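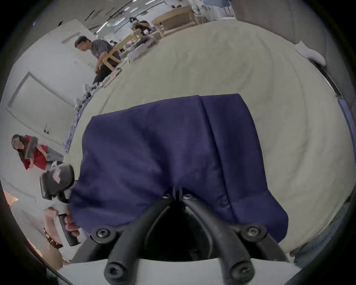 Pinza manual Kivi de dos dedos
Ref. 2616
Fabricante: Clastgate
Categoría: Pinzas y efectores / Captura manual

Pinza de mano con dedos curvos y cámara gran angular integrada, para registrar demostraciones de manipulación sin brazo robótico. El cabezal se monta después en el brazo con el adaptador Trultar, de modo que la geometría de los dedos es la misma en la captura y en la ejecución.

Características
Dedos: dos, curvos, color negro, punta fina redondeada
Accionamiento: gatillo mecánico, sin motor en la versión manual
Masa sin batería: 600 g
Ciclos por carga de la cámara: 500
Uso: individual o por parejas (izquierda y derecha)
Materiales de trabajo recomendados: tejido, papel, envases ligeros

Comparativa con la pinza Bundano de dedos rectos
Alois Fuchs probó ambos modelos en marzo con prendas dobladas sobre superficie blanda. La serie constó de 7 prendas, con los mismos operadores y la misma altura de agarre.

Toma del borde de una prenda gruesa: los dos modelos cumplen. La Kivi requiere menos inclinación de muñeca.
Toma de una sola capa: mejor la Kivi. La Bundano arrastra con frecuencia la capa inferior.
Piezas rígidas de caras paralelas: mejor la Bundano. El contacto de la Kivi se limita a la punta y la pieza puede girar.
Visibilidad de las puntas en la imagen: completa en la Kivi; parcial en la Bundano con la pinza cerrada.

Montaje y ajuste
Los tornillos de las articulaciones se suministran apretados de fábrica. Si se sustituye un dedo, hay que repetir la calibración de apertura antes de grabar. No deben mezclarse dedos de lotes distintos en una misma pareja.

Contenido del embalaje
Pinza Kivi, juego de dedos de repuesto, llave hexagonal, cable de carga y hoja de calibración. El adaptador Trultar se vende por separado.

Compatibilidad
Controladores Trultar con firmware 7 o posterior. Para otros controladores, consulte los planos de la brida.

Consultas técnicas: Kristaps Avotiņš, soporte de producto.

Productos relacionados
Dedos rectos Bundano
Adaptador de brida Trultar
Funda de transporte para dos pinzas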